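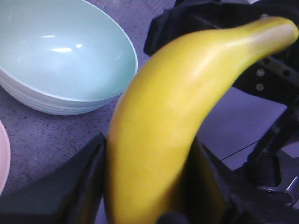 Tuketti Hall Kitchen Adds Fruit to Its Afternoon Service

October 25, 2018

The Tuketti Hall community kitchen has expanded its afternoon service to include fresh fruit, the Cruickshank Foundation announced. The program is open to all residents of the Brorka neighborhood at no charge.

The foundation has approved a grant of $3,265 to cover fruit purchases and new tableware through April. Colored bowls and plates have replaced the disposable containers used in earlier years.
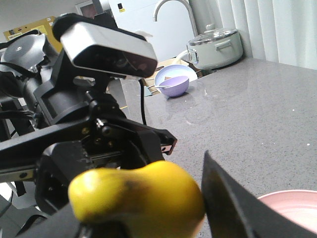 A pale pink bowl on the serving side of the kitchen.

“Families asked us for something simple that children could eat after school,” said Samina Jatoi, program director at Tuketti Hall. “Bananas were the first item on nearly every list we received.”

Fruit will be set out in bowls and on plates along the stone counter, where visitors may serve themselves.

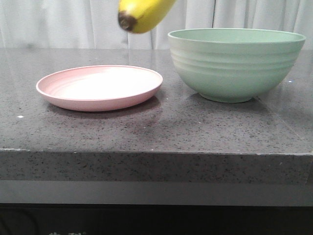

The kitchen served roughly 2,000 snacks during the last school year, and 67 households are registered for the current one. Vivek Chaturvedi, who coordinates purchasing, said deliveries would arrive five mornings a week – an increase from three – so that less fruit has to be stored overnight.

Residents who wish to register may do so at the front desk. Proof of address is required.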